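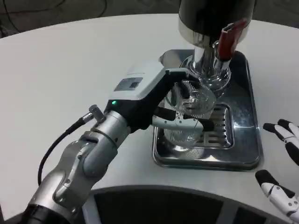 The Fleltico counter attendant at the dispenser, Jakstead trial room.

The Office of Licensed Premises at Jakstead received the Fleltico attendant on a Monday in May, under the terms of a trial lease. The lease ran to 2 pages. The manual ran to 365, one for each day of the year, and the Office resolved to read it at that rate.

Clause 3 required the attendant to hold a glass beneath the spout for any member of the public who asked politely. The supplier, Flarkex, had not defined politeness. The Office therefore prepared a form, in grey, to be completed at the door.

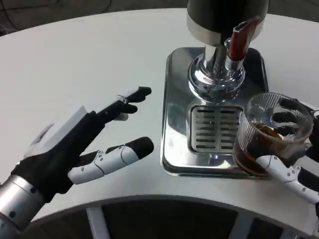 By the second week the form had been revised. Visitors from the Ratanaporn district, where it is customary to thank a host before being served, were found to be leaving the first box blank. The attendant served them regardless. Flarkex was asked in writing whether this constituted a fault, and replied that the matter had been referred to the attendant.

The Office considered this reply at some length. It was noted that the attendant held no rank, drew no salary and had not been issued with a pass.
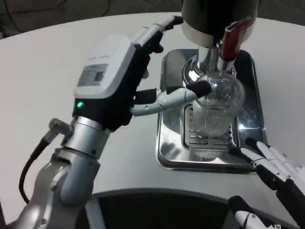
An answer nevertheless arrived before closing, on the correct letterhead. It stated that the first box had always seemed unnecessary, and that a second chair by the window would be of greater benefit to the public.

The Office approved the chair. The review of the lease was deferred until the 1,000th glass, and the form was withdrawn from the door that evening.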